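4.2 Registering a detention case

Use this section to open a record for a national held abroad. You need caseworker rights in Flellus. Records opened by trainees stay in draft until a supervisor signs them off.

1. Select Cases, then New, then Detention.
2. Enter the name as printed in the passport. Put other spellings under Aliases.
3. Under Nationality, list every citizenship held. For dual nationals, set Access Status to Requested, Granted or Refused.
4. Attach the signed consent form (Form 12).

Caution: Without Form 12, do not share case details with relatives, lawmakers or the press. 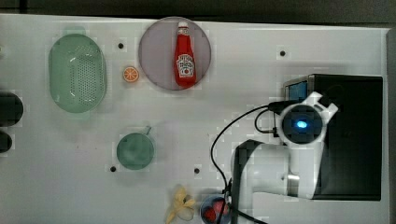 Mahtab Parsa asks whether a refusal of access has to be logged each time, or only once. Log each one. The ministry letter in step 6 draws its dates from these entries.

5. Set the review interval. The default is 15 days – shorten it if a trial date is known.
6. Select Letters, then Protest Note, and check the draft before sending it to the legal desk.

Note: Notes over 11 pages must be split into two files.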